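Right, a thread on why I've fallen completely in love with bin day. Bear with me.

In January our street in Nemstead went over to the new sorted collection. Food in one caddy, paper and card in another box, tins and plastics together, and whatever's left in the old wheelie bin, now emptied every three weeks.

I was expecting to moan about it. I'm a natural moaner! But I went and weighed everything for the first fortnight and I'm now the sort of person who owns a luggage scale for rubbish.

First fortnight, two adults and a teenager: 52 bags, tubs, boxes and odds and ends weighed. The food waste was by far the heaviest. Mostly tea bags, peelings and bread crusts. SO many bread crusts.

So we changed one thing. The loaf now lives in the freezer and comes out a slice at a time. I know half of you have done this for years and you could have said something.

The next surprise was soft plastic - crisp packets, bread bags, the film off the mushrooms. It weighs next to nothing but it fills a bin like you wouldn't believe. We keep a carrier on the back of the pantry door and take it to the drop-off at the big shop in Rudgate when it's full.
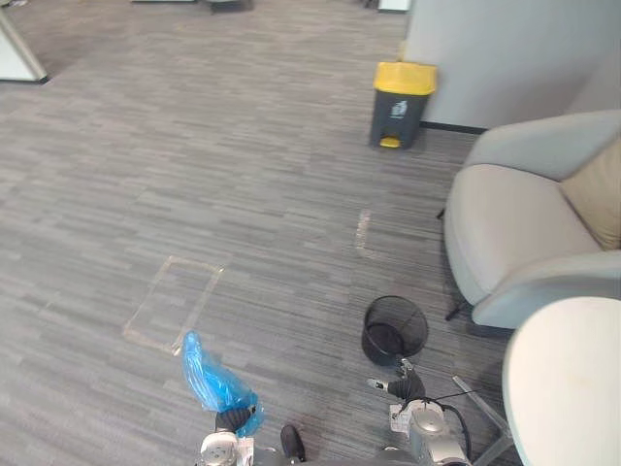
Small bins matter more than big ones, by the way. We had a lovely system in the kitchen and then a single bin upstairs where everything went in together, loo roll tubes and all. A second little bin on the landing, just for paper and card, sorted that out overnight.

Same thing at work, I bet. If the recycling is a walk away and the ordinary bin is by your knee, you know which one you're going to use at ten to five.

Best reply so far is from Florian Hubmann, who runs the repair mornings in Urnholm. He told me they had 128 things through the door last year and the most common fault on a toaster was crumbs. Crumbs! Turn it upside down over the sink (unplugged, please) before you give up on it.

He also got me on to mending my Lefèvre coffee pot, which had been sitting in the "deal with it later" cupboard with a dodgy handle. One screw. I've been pouring coffee like royalty ever since.

A few people have asked about smells. Line the food caddy with newspaper, keep the lid shut, and put fish skins in the freezer until the night before collection. Rinse the caddy with hot water and a splash of vinegar. Ours lives by the back door and so far so good.

And for whoever asked about pizza boxes - our leaflet says clean card is fine and greasy card isn't, so I tear the lid off for the card box and put the bottom in with the rest. Check your own leaflet though, they do differ.

Garden waste starts again in February and I've already got my eye on the hedge. I'll weigh that too. Obviously.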